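Thread: Fixing up a big bright room with a corrugated ceiling (picture heavy)
Board: Workspaces and Shared Studios

mylar_moth
OK, I have been bugging you all about our shared room since June and I finally have something to show! Quick recap: one long room, ten-foot-plus ceiling, no walls between the desks and the open floor. Myrtle Halvorsen wanted to hang fabric over everything. I wanted to leave the ceiling alone. I won, and I love it.

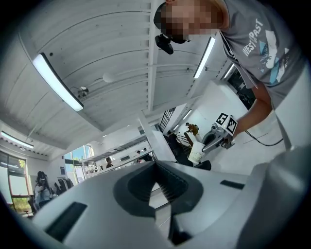
Lighting was the thing I worried about most. The old plan was floor lamps in every corner, and I hated tripping on them. Now it's all overhead, and those long fluorescent tubes against the white ridged panels throw light right back down at you. I can read small print at 4 in the afternoon in winter. So happy with it!!

ponce_de_lemon
Love the white beam. But fluorescents? My eyes hurt thinking about it. We pulled ours out and put in Onari panels and everyone quit complaining about headaches.

mylar_moth
Noted, but what did that run you? Our whole budget was 2,000 and 554 of it went to paint.

ponce_de_lemon
More than that, I'll admit it.

dpawlak
Dariusz Pawlak here, I have the desk by the door. I'm on the lemon side, the tubes are harsh late at night. By day I don't notice them with windows that size. What I really want to talk about is the floor. It's glossy, it's gray, and it makes the place feel twice as big. Best choice we made.

mylar_moth
Yes, the floor! And the tape! Red tape marks off the part that stays clear of furniture, so chairs don't creep into it. The yellow bucket has become my favorite thing in the room, small enough to carry with one finger and you can spot it from anywhere.
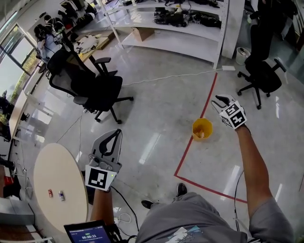

Red tape on the gray floor, with the yellow bucket and the round table

tansy_rug
Tape on a shiny floor is a pain. Ours left a gummy line that took a whole weekend and a bottle of Mametti cleaner to get off. Paint the line if you know where you want it.

dpawlak
We don't know where we want it, that's why it's tape. It has moved four times.

tansy_rug
Fair. Swap it out every couple of months, then, before the glue sets up.

grebe_watch
Can we talk about the round table? Cream top looks great. Is it steady? I had a Womby with one center leg and it rocked if you looked at it.

mylar_moth
Steady as anything! Black pedestal, wide flat foot, 35 bucks from the Panagiotou closeout. I can lean on the edge with both elbows. And being round, there's no corner to catch your hip on when you walk past (I bruise like a peach).

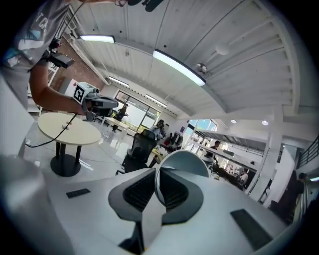
Re: Round table, and what about the brick?

grebe_watch
Sold on the table. Please tell me you're leaving that red-brown brick wall bare. Myrtle, no fabric!

mhalvorsen
One curtain. ONE. Over by the white cabinet. I'm not giving up.

ponce_de_lemon
Team curtain. It would help with the echo too.

mylar_moth
Fine, bring a sample in and we'll hold it up to the brick before anybody drills.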